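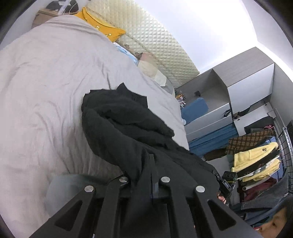
Garment handling subset

Marnier is a collection of household demonstrations recorded with hand-held grippers and intended for training manipulation policies. This subset covers clothing handled on beds in furnished bedrooms. It holds around 4,000 episodes from 20 homes.

Collection

Operators worked with the rooms as they stood. Bedding, pillows and clothes racks stayed in place, and lighting was not changed. Dark garments on pale sheets are labelled separately - their folds are harder to make out.

Known limits

Camera tilt has not been corrected. Operators' hands and parts of faces may appear at the image border; users must not attempt to identify anyone.

Maintainer

Anselmo Pacheco, Skostero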